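Depuis le mois d'avril, le rayon primeurs de Filali confie au système Stitanness la préparation d'une partie des paniers. Ce billet rend compte de mes observations sur l'organisation du travail.
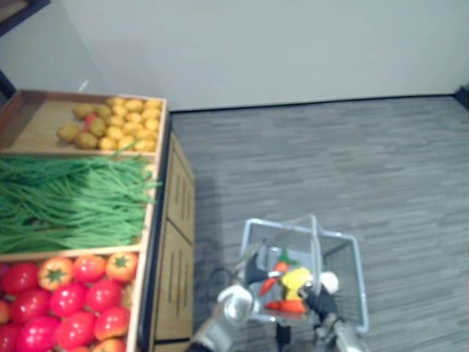 Panier garni de carottes, près du meuble des primeurs.

Les 12 salariés du rayon conservent leur poste - leur journée, en revanche, a changé. Oanh Lò, auparavant affectée aux commandes, assure désormais la surveillance du poste et le contrôle des produits.
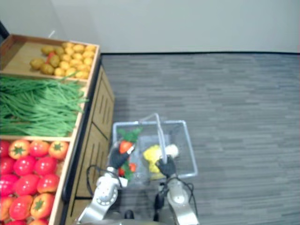 Christos Mavromatis, délégué du personnel, demande que cette surveillance soit reconnue comme une qualification et rémunérée à ce titre. La direction a inscrit le point à l'ordre du jour de la prochaine réunion. Les horaires du matin restent à négocier.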